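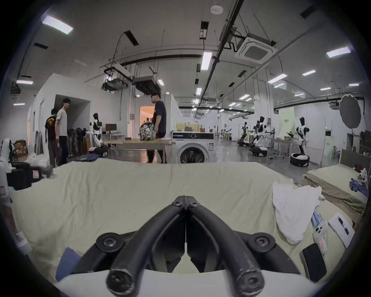 Janvier, 23h passées

Vite fait avant de dormir, sinon demain j'aurai tout mélangé.

Journée foutue à cause de la pince. Encore. Le doigt gauche qui ne ferme plus jusqu'au bout, ou qui ferme mais en retard. Ce matin tout allait bien, prises nettes, le drap se pliait sans histoire. Et puis à l'essai 44, clac, un petit bruit sec, et le tissu qui glisse. J'ai cru que c'était moi. Main fatiguée, mauvais angle. Refait. Glissé. Refait encore, pareil.

Bon. Démonté, regardé, remonté. Rien de cassé. La vis du milieu avait pris du jeu, un quart de tour, peut-être moins. Resserrée. Dix minutes de bonheur et ça recommence.

Rozália dit que c'est le caoutchouc. Elle a sans doute raison, il est tout blanchi au bout des doigts, râpé, ça n'accroche plus sur le coton. Sur les serviettes ça va encore, l'éponge pardonne tout. Sur le drap vert, non. Mais le caoutchouc n'explique pas le retard ! L'ouverture qu'on mesure et l'ouverture réelle, c'est plus la même chose. J'ai mis la pince fermée à fond, à l'écran elle était entrouverte. De 2 millimètres. Sur un drap c'est énorme.

Donc question qui fâche : depuis quand ? Si le décalage est là depuis le changement de doigts, tout ce qu'on a enregistré après est à revoir. 172 séquences. Pas envie d'y penser. J'y pense.

Appelé Trondinex vers 15h. Le type très gentil, très lent. Il voulait le numéro de lot, je l'avais pas, puis je l'avais, puis il avait raccroché (ou ça a coupé, bref). Rappelé. « Avez-vous refait l'étalonnage à froid ? » Oui monsieur. Trois fois. Il envoie une paire de doigts neuve et il veut l'ancienne en retour. Délai : il ne sait pas.

Et pour finir la grosse frayeur. Pendant que j'étais au téléphone, un des robots du fond a levé le bras tout seul. Pas vite, mais personne ne lui avait rien demandé. Une vieille consigne restée dans la file, apparement, rejouée quand le réseau est revenu. Personne à côté, heureusement. Rozália a tapé l'arrêt d'urgence avant que je comprenne pourquoi tout le monde criait. Je suis restée plantée avec mon téléphone comme une cruche. Les jambes en coton après.

On a fait la fiche incident à deux. Règle dès demain : file vidée à chaque coupure, et on passe pas dans l'allée tant que c'est pas vérifié par deux personnes. Ça aurait dû être la règle depuis le début. Corneveo va demander un compte rendu, ils demandent toujours, et ils auront raison pour une fois. Je voulais écrire que c'était « mineur » et Rozália a barré le mot. Elle a mis « sans blessé ». Ok.

Ce qui m'embête, c'est que les deux trucs vont se mélanger dans la tête des gens. La pince, c'est de l'usure plus un capteur qui dérive. Le bras, c'est du logiciel. Rien à voir. Mais en réunion ça va devenir « la journée où plus rien ne marchait » et on va me parler de planning pendant une heure.

À faire :
vérifier la date du changement de doigts (cahier, pas l'appli)
comparer les 10 premières séquences après, ouverture à vide
frein filet sur la vis, le bleu, pas le rouge
écrire à Trondinex AVEC le numéro de lot
demander à Rozália si elle garde la clé de l'armoire

Au-delà de 3000 cycles il faudrait changer les caoutchoucs d'office, je crois. On comptait pas. On va compter.

Pas mangé à midi, mangé n'importe quoi ce soir, des pâtes froides debout devant l'évier. Maman a appelé, pas répondu, je rappelle demain promis. Mal au poignet droit, à force de serrer plus fort pour compenser, c'est idiot. Crème, attelle, dodo.

Ah et j'ai oublié mon stylo là-bas, celui que j'aime bien. J'écris avec un truc de pharmacie qui bave.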